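4.2 Arrumação de copos na caixa metálica

Use a caixa cinzenta aberta do conjunto Pelthorpe para guardar copos soltos.

1. Assente a caixa na superfície de madeira clara, com a abertura para cima.
2. Limpe o fundo com um pano seco.
3. Pouse o primeiro copo de pé, com a boca virada para cima.
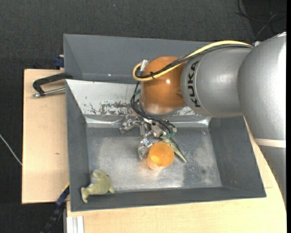

Figura 5. Copo cor de laranja translúcido dentro da caixa.

4. Coloque os restantes copos um a um, sem os encaixar.
5. Confirme que nenhum copo fica acima do rebordo.

Nota: a carga máxima da caixa é de 3,000 kg.

Cuidado: não arraste a caixa carregada. Retire primeiro os copos e levante-a com as duas mãos.

Para encomendar divisórias, indique a referência 313.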